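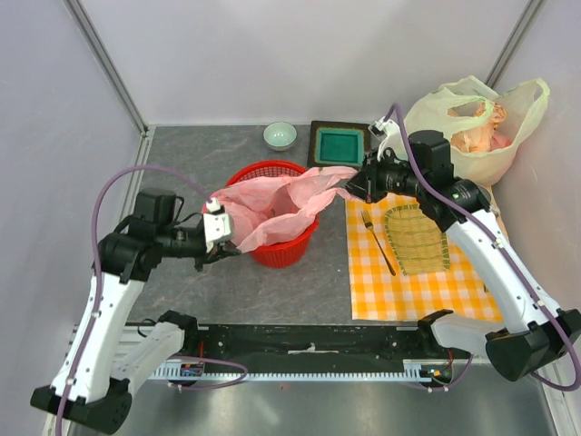 Bag over basket, both arms on it. Seen from the fixed camera.

Thursday, open day at Enholm

Writing this up while the coffee is still warm, for me and for whoever takes the bench next time we host. We had two groups through, one before lunch and one at 2, and the second was by far the chattier (lovely people, a lot of them from the packaging side at Vevirby, so they had opinions on plastic film that I could have listened to all afternoon!).

The job we picked for them was lining a basket with a bag. I had argued for the dish sorting because it is safer in front of visitors, and I was outvoted, and I am glad I was. Everyone has lined a bin at home and everyone has had the bag fold in on itself, so I hardly had to introduce it. I just said "one arm holds one side, the other arm holds the other, and they have to agree" and they were all leaning in.

Most of the questions were about the grip. A gentleman from Marwat wanted to know how much film the fingers need to hold, and whether they ever come up with two layers when they only wanted one. Yes, they do, and it is my least favorite thing about bags. I put the wrist view up on the big monitor for him and we stood there a good long while talking about creases.

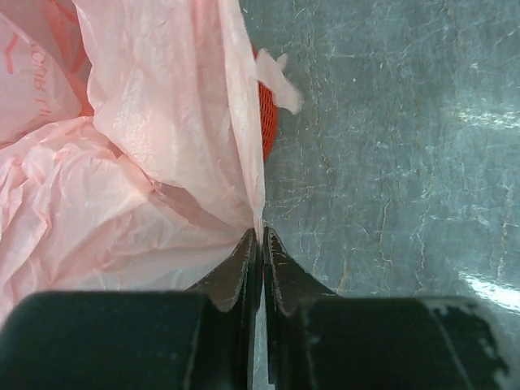

Wrist view. Narrow strip of film between the fingertips, the rest bunched to the left.

Note to self on that gripper: the black coating on the right-hand block is rubbed away at its end and looks flaky. I only really noticed it blown up on the monitor with people standing next to me. Please can somebody look at it before April, and check the spare set in the drawer while you are there. Also the glare on the right of that view is stronger than I would like. I'd try turning the side lamp a little toward the wall – but tell me first, I have the old settings written down somewhere.

Someone asked how many practice runs stand behind a task like this. I said 1,000 for the first version and 3,000 for the one we are on now, and there was a bit of a murmur at that. A lady in the front row said her son needed about as many to learn to make his bed, and we all had a good laugh.

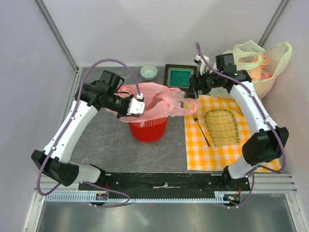

My own wish for the next open day is a slower start, with time to let people look at the table before we explain anything. They kept asking what all the other items were for, and I kept answering over my shoulder. The checkered cloth got the most attention, with the fork and the oval bamboo tray on it, and one visitor wanted to know when lunch was being served. I'd like to give each thing a minute of its own next time, the little green bowl at the back included.

Still to do: send the Brilluna people the handout (they left 16 addresses on the sheet, and I can read nearly all of them), return the borrowed stools, order more pink bags.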